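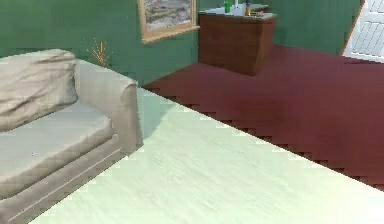
Draughts, second winter

Blog > House > Keeping warm

February 24, 2018

We have had the boiler pressure sorted since my last post, so the remaining cold in the flat is coming from outside. I spent this week finding out where. The method is dull. Wait for a windy evening, turn off anything with a fan, and go round with the back of a damp hand. Mine was coldest at the letterbox, then under the kitchen door, then along the skirting on the Briggs Street side.

The letterbox took ten minutes. I bought a brush cover from Jadeck and screwed it on from the inside. The post still comes through, though anything thick gets stuck halfway and has to be pulled.

The skirting was slower. There is a gap of 4 mm along most of that wall, and I filled it with decorators' caulk. One tube should have done it but I cut the nozzle too wide and needed a second. Nkechi Nwachukwu, who lives upstairs and has the same wall, did hers with foam rod pushed in first and caulk over the top. Hers looks neater. If I did it again I would copy her.

Moving furniture off the outside walls helped more than I expected. The sofa used to be hard up against ours and the back of it was always cold to lean on. Pulled out by the width of a hand, it is fine.

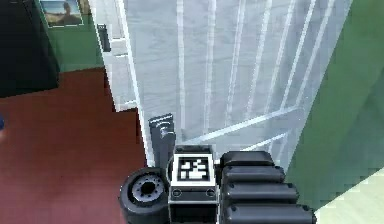
Internal doors are the part I had ignored. There is no point warming a hall you only walk through, and shutting the living room door made a bigger difference than the caulk did. Measure the gap at the bottom in several places, as old floors slope. A tall white door like this one is best fitted with a white strip, as the brown ones show from across the room. I cut mine with a junior hacksaw, tried it against the carpet, took a bit more off and then screwed it on. The strip cost £4, and I had the screws already.

Total spend so far is £25. I have not touched the windows. The secondary glazing quote was £700, so that can wait until April, when I will know what the winter gas bill came to.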